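Speaker notes: laying out the play kitchen table
Reading time: 2 min

Start with the catalogue problem. The Brodar list runs to 3031 lines and most centres buy from the first page. Mention that Yolanda Ospina cut ours to 700 before the July order, and that the cut was made by size and colour, with price left until the end.

Pause for questions on ordering. If Hortensia Nina is in the room, let her take the one about Simow deliveries.

Next, the table. A white top is the standard choice. It shows dirt, but pale crockery and bright food both stay easy to find on it. Lavender and grey plates are the hardest case, and even those hold an edge under ordinary ceiling light. 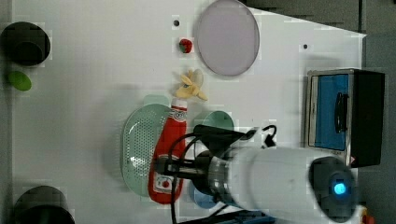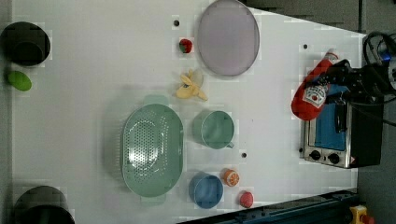 The same table with the toy food and dishes set out.
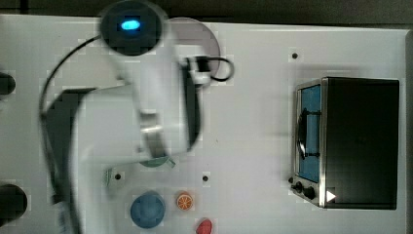
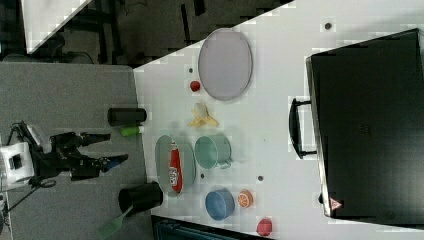 Now the sorting rule. Food goes in one crate and anything that holds food in another. Bottles count as food. Roxana Marulanda disagreed with this in her first draft and filed sauce with the crockery, on the grounds that children pour from it. We kept to the crate rule as it is quicker to teach.

Washing. Smooth plastic goes through at low temperature. Perforated pieces need a brush, from both sides. Soft fruit with flaps or leaves is wiped by hand and left to dry opened out. Do not stack anything before it is dry. The Clukier crates have no vents and the smell is hard to remove.

Storage. Heavy pieces low, plates upright. Allow 300 mm between shelves; the Hauksdóttir units come set closer than that and have to be re-pegged. Anselmo Villca has the drilling guide if anyone wants a copy.

Replacement. Fruit goes missing first, then cups. We reorder nearly 2 crates a year. Keep a spare strawberry.

If time is short, skip the shelf section and go straight to the label sheet. Paloma Benavides will hand it out at the door. Labels go on the short side of the crate, facing out.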